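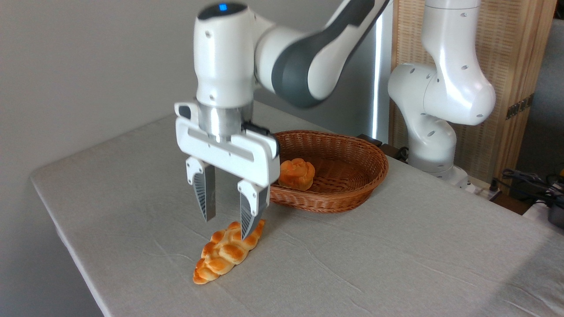
Liltano (album)

Liltano is the second full-length album by the indie pop group Dutuvex, put out on the small label Wutoldale. I've been keeping this page of the wiki going for a good while now, and the house rule here is that whoever looks after a page can write it in their own voice, so you get mine. If you want the short version: ten songs, just under 40 minutes, lots of organ, one song everybody knows and nine that more people should. Last big rewrite July 2021.

Background

Dutuvex started as a four-piece playing house shows and the back rooms of record stores. Their first album, Ye, was made in a hurry and sounds like it. I love it anyway (the drums are so loud on side one that my old speakers used to buzz), but it's a rough listen if you come to it second. The songs are short, the singing is buried, and the whole thing is over before you've finished making coffee.

Ye was pressed on vinyl in a run of 508 copies. The odd number comes from the pressing plant, which ran a few over the order and charged the band for them. It took two years to sell them all. After that the band went quiet, and a lot of us figured that was that. The bass player moved away for work, the singer was playing keyboards in a wedding band, and the mailing list went dead for one whole winter.

Then in April a new song showed up on the label's page with no announcement at all. It was "Porch Light," in a slightly different mix from the album one, and it was slow! Dutuvex had never done slow. People on the message board argued for a week over whether it was even the same singer. It was. She'd dropped the key and stopped shouting, and the difference is huge.

Recording

The basic tracks were put down in a rented rehearsal space over a string of weekends, with all four members playing in the same room. The vocals and most of the organ were added later at the drummer's house. The liner notes thank the downstairs neighbors, which tells you something about the hours they kept.

The organ is the thing everyone asks about. It's an old home model, the kind that used to sit in living rooms with a bench full of sheet music, and the built-in rhythm box is all over the record. You can hear it plainly at the start of "Second Cousins" and again under the last verse of "Salt Truck," where it drifts out of time with the real drums and nobody fixed it. I used to think that was a mistake on my copy. It's on every copy, and on the digital version too.

There's a lot less guitar than on Ye. On three of the songs there's none at all, and where it does turn up it's mostly clean and low in the mix. The big exception is "Fence Post," the loudest thing here by a mile, which was left over from the first album sessions and re-recorded from scratch. A version of it had been in the live set for years before that, usually as the closer.

The mixing took longer than the playing. The label's newsletter said at one point that the band had thrown out a finished mix and started over, and a few songs from that first try have floated around among fans since then. I've heard two of them. They're brighter and busier, with handclaps (handclaps!) on "Glove Box," and I think the band made the right call, though I'd happily buy a record of the other versions if they ever wanted to sell me one.

Music and words

Most reviews call Liltano a breakup album. I don't hear it. There are two songs that could be about a breakup, "Glove Box" and "You Can Keep the Map," and the rest are about driving, siblings, bad weather and a town that the singer has never named in public. "Second Cousins" is about a family reunion where two people who don't much like each other get stuck doing the dishes. That's the whole plot, and it's my favorite lyric on the record.

The title is a made-up word. In a short note on the sleeve the band says it came from a misread sign on a highway, and that they'd been using it as a name for any place they were trying to get to and hadn't reached yet. It comes up just once in the songs, in the second verse of the title track, sung so fast that plenty of listeners miss it.

Musically it sits somewhere between old girl-group singles and the sleepier end of nineties college radio. The tempos are mostly medium. The chords are simple, and I've taught half of these songs to a nephew who has been playing guitar for less than a year. What keeps it from getting sleepy is the bass, which hardly ever does what you'd expect — listen to the chorus of "Porch Light," where it climbs while everything else comes down.

Track listing

Side one
1. Porch Light
2. Second Cousins
3. Glove Box
4. Liltano
5. Fence Post

Side two
6. Salt Truck
7. You Can Keep the Map
8. Early Closing
9. Half a Tank
10. Waving From the Car

The cassette swaps "Early Closing" and "Half a Tank," and I've never found a reason for it printed anywhere. I prefer the cassette order. "Half a Tank" is a better fit after "You Can Keep the Map," and "Early Closing" has that long fade that leads so nicely into the last song.

Song notes

"Porch Light" is the one you've probably heard. It got picked up by a couple of college stations and then by a lot of people making playlists for rainy days, and it has outlived every other thing the band has done. The album version is 30 seconds longer than the one posted first, with all of the extra time at the end, where the organ is left on its own.

"Salt Truck" opens side two and is the longest song at just under six minutes. It's really two songs stuck together. The join is at the point where the drums stop, and on a good pair of headphones you can hear somebody in the room counting the next part in.

"Early Closing" is an instrumental, unless you count the humming. Some fans skip it. I did too for the first year or so, and now I think it might be the prettiest thing on the record.

"Waving From the Car" is just voice and piano, and the only song not recorded by the whole band. There's a squeak all the way through it that I'm fairly sure is the piano pedal. On the message board there's a long-running thread from people who find the squeak unbearable, and another from people who'd be heartbroken if it was ever cleaned up. Put me down for the second group.

Release

Wutoldale put the album out on vinyl, cassette and download on the same day. The first vinyl pressing was 3000 copies, a big jump from Ye and a real gamble for a label that size. It sold through in one summer, mostly by mail and at shows. The second pressing is on black vinyl like the first, and the easiest way to tell them apart is the inner sleeve: printed lyrics in the first, plain white paper in the second. Sellers mix these up constantly, so ask for a photo of the sleeve before you pay extra for a first pressing.

There was no CD until later on, when a short run was made for a tour and sold only from the merch table. It has no bonus tracks. It does have a better-sounding "Fence Post," to my ears, though I've been told more than once that I'm imagining it.

Reception

The album got a handful of reviews when it came out, most of them kind. The usual complaint was that side two drags, and I can see how you'd think so on a first listen. One zine called it "the sound of a band learning to sit down," and that line got repeated so often on the board that it ended up on a homemade T-shirt. The less friendly ones missed the noise of the first record and said so.

Fans split along the same lines. If you came in with Ye, there's a fair chance you think Liltano is too polite. If you came in with "Porch Light," you may find Ye close to unlistenable. I came in with Ye and like this one better, so I get grief from both sides.

Live

The band toured the album as a five-piece, with an extra player on the home organ parts. The real organ stayed home, being far too heavy for the van, and a small keyboard did its job. The sets usually opened with the first three album tracks in order and then jumped around. "Early Closing" was played only a few times that I know of, and "Waving From the Car" was the encore nearly every night, with the rest of the band sitting down on the stage to listen.

No official live recording exists. A few audience tapes do the rounds, and the best of them has a version of "Salt Truck" with a completely different ending — louder, faster, and with the drummer clearly having the time of his life.

Credits

All songs are credited to Dutuvex as a group. The members play vocals, piano, organ, guitar, bass, drums and rhythm box, and the sleeve doesn't say who plays what on which song. Recorded and mixed by the band. Released by Wutoldale.

See also

Ye (album)
Dutuvex discography
Wutoldale releases by year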